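When the grip does not let go

A minor fault at a battery-sorting laboratory in Prasalville has prompted a wider look at how robot arms behave when their sensors disagree

The fault that stopped work at the Tement sorting laboratory in April lasted 7 seconds. In that time a gripper which had been told to open stayed closed on a used household battery, and the software that directed it recorded the battery as safely released. The arm then began its next movement with the cell still between its fingers.

No one was hurt and nothing caught fire. The battery was pressed against the rim of a plastic bin, its casing was dented near one end, and the operator on duty used the emergency stop. The laboratory nevertheless treated the event as a reportable safety matter, and its findings were released to partner organisations on 3 Jun 2026.

Tement studies whether robots can take over the sorting of mixed batteries from household collections. The work is dull and carries some risk for people. Cells arrive in every size and condition, and a damaged one may leak or, in the case of certain types, overheat. Sorting by hand is slow, and staff at collection points are often asked to do it with little training.

"A battery is a small object, but it is stored energy," said Lucyna Bielecka, who led the inquiry. "If a robot drops a pencil, you pick up the pencil. If it crushes a cell, you have to think about the next hour."

The inquiry found two causes. The first was mechanical. A cable supplying the gripper had been fitted with too little slack, and at one angle of the wrist it pulled on its connector hard enough to interrupt the signal. The command to open was sent but never arrived.

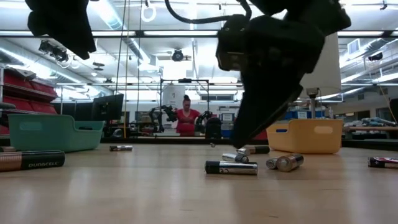 The second cause lay in the control software, known as Fovix. When the signal dropped, the program did not report an error. It kept the last value it had expected to receive, which was that the fingers were open, and carried on. The designers had made this choice early in the project to prevent brief interruptions from halting the arms many times a day.

Ms Bielecka's report describes that decision as reasonable when it was taken and unsafe once real cells were introduced. During the first trials the arms had handled plastic blanks of the same shape. The move to used batteries was approved after 500 successful transfers, but the approval looked only at how often an object reached the right bin. It did not ask what the system would do if it lost track of its own fingers.

Liesbeth Geerts, a safety engineer at Claeys, the firm that reviewed the findings, considers this gap to be common. Test programmes tend to count completed tasks, she said, and a fault that leaves the task complete may never be counted at all. Records at Prasalville showed 2 earlier interruptions of the same kind. In both cases the gripper had opened a moment late and the battery had fallen where it was meant to.

"Those were the warnings," Ms Geerts said. "They were written down as successes."

Several changes have followed. Cables are now routed with a fixed length of slack and checked at the start of each shift. Fovix treats any missing reading from the gripper as a fault and holds the arm still until an operator clears it. The closing force has been lowered for the smaller cells – a measure that has increased the number of dropped batteries, and one the laboratory has accepted for the time being.

The cost has been felt in the pace of work. Stoppages have become more frequent, and operators have complained that many of them are trivial. Ms Bielecka does not dispute this. She has asked for every stoppage to be logged with its cause, and the threshold will be reviewed when the records are complete. Until then the arms will continue to stop.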